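4.3 Recording a demonstration by remote control

Complete the leader arm calibration in 4.2 before starting. The Strebel controller must be in Teach mode.

1. Set out the toy kitchen items on the white table. Keep the colander, plate, mug and toaster oven within reach of the arm.

2. Move the arm to its start pose and check the overhead view on the operator screen. Items partly outside the view may stay where they are if the task does not use them. 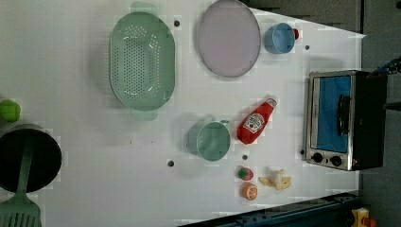

Overhead view, gripper not clearly visible

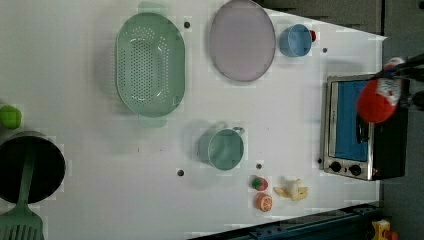
Overhead view, gripper holding a round red object over the oven

3. Press the foot pedal once to start recording. Limit speed to 20 percent for the first attempt.

4. Guide the gripper to the item, close it, and carry the item to the target. Pause for 500 ms before each release.

5. Press the pedal again to stop. Save or discard the episode – an unsaved episode is lost when the mode changes.

CAUTION: Keep hands off the table while the arm is enabled.

NOTE: Change the layout between episodes. A task set holds up to 100 episodes; start a new set when it is full.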